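Testing a Two-Arm Cell on Split Key Rings

Sorting key rings is a small chore that people do without looking. For a machine it remains a hard one. The procedure below is the one used on the Dreltalura bench to decide whether a cell is ready for shop work.

Step 1. Load the rod

Thread the split rings onto a thin rod and set it level across the work surface. Leave gaps between clusters. Rings that overlap are harder to separate, so note the spacing in the log.

Step 2. Stage the handoff

Close the lower gripper on one ring and hold it upright, edge-on to the upper fingers. Bring the upper gripper in from above until its fingertip gap is centered over the ring.
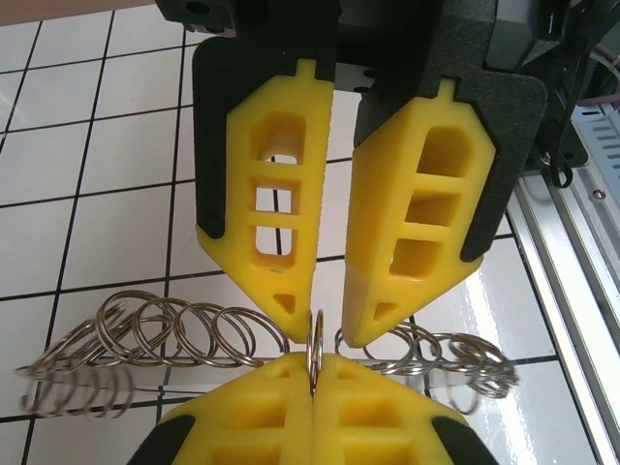

Step 3. Close and transfer

Close the upper fingers at low force, then open the lower pair. Wait for the grip signal to settle before lifting - a ring held edge-on offers very little contact area.

Step 4. Score the run

Run 50 cycles per setting. Count a drop, a double pick or a manual reset as a failure. Védís Baldursdóttir's February series reached 1,397 clean transfers out of 2,000, too low for unattended use.

Step 5. Repeat with glare

Glossy tile produces reflections that can be read as extra rings. Change the lamp angle and run 10 more cycles.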